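7.3 Störung: Greifer schließt nicht oder verliert das Teil 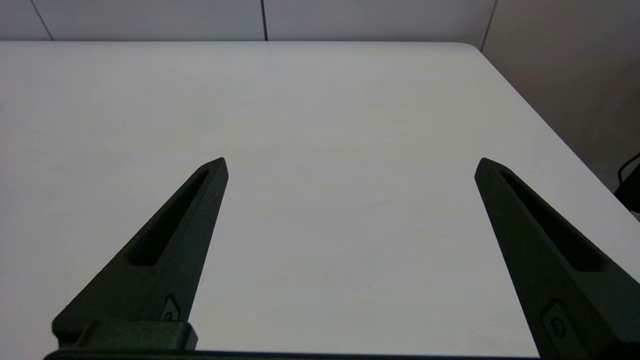
Abb. 7-4: Greiferfinger in geöffneter Stellung über der Tischfläche, Ansicht der Handgelenkkamera

Dieser Abschnitt gilt für den Greifer Plutevano mit Steuerung Priltel. Die Störung zeigt sich mit Meldung 244 am Bediengerät. Der Greifer bleibt dann in geöffneter Stellung stehen oder er schließt nur auf einer Seite.

VORSICHT
Quetschgefahr zwischen den Fingern! Nach dem Quittieren von der Meldung 244 kann der Greifer ohne weitere Warnung schließen. Niemals zwischen die Finger fassen, solange die Antriebsspannung eingeschaltet ist.

Vorgehen:

1. Programm anhalten und Not-Halt drücken.
2. Antriebsspannung am Hauptschalter ausschalten und gegen Wiedereinschalten sichern. 300 Sekunden warten – der Zwischenkreis muss sich entladen.
3. Beide Finger von Hand leicht bewegen. Sie müssen gleich viel Spiel haben. Hat ein Finger mehr Spiel, so ist meistens die Befestigung am Fingerfuß gelockert.
4. Die Schraube am Fuß von jedem Finger prüfen und bei Bedarf nachziehen. Keinen Akkuschrauber verwenden, die Finger sind aus Kunststoff.
5. Die Längsnut in beiden Fingern auf Risse kontrollieren. Ein Riss beginnt oft am Ende der Nut nahe bei der Spitze. Einen gerissenen Finger nicht kleben, sondern immer beide Finger zusammen tauschen.
6. Alle Teile und Werkzeuge vom Tisch nehmen.
7. Spannung einschalten, Meldung 244 quittieren und im Menü »Service« die Referenzfahrt starten. Hände weg vom Tisch!

Hinweis: Wenn nach der Referenzfahrt die Meldung 11 erscheint, stehen die Finger nicht symmetrisch. Schritte 2 bis 7 wiederholen.

Hinweis: Der Zykluszähler wird beim Fingertausch nicht automatisch gelöscht. Bitte im Menü »Service« von Hand auf null setzen. Die nächste Sichtprüfung ist nach 1.000 Zyklen fällig.

Tritt die Störung wieder auf, Gerät nicht weiter betreiben und den Kundendienst Kozma verständigen, Ansprechpartnerin Verna Calloway. Bitte die Seriennummer und das Fehlerprotokoll bereithalten.

Stand: 15.2.23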